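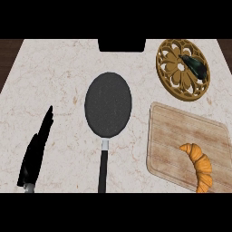 The second-year members asked, in a note passed on with last year's files, that the kitchen set stay in simulation until the scoring script is settled, and we have kept it that way.

Calldale Robotics Club, countertop set

Contents: 533 simulated episodes, 231 of them with the frying pan on the counter. Other objects include a knife, a trivet, a cutting board and a croissant.

Splits: train and test, by layout. 4 layouts are held out for the Stendaddale meet in October.

Known problems: 5 episodes have no task label. Skip them when loading.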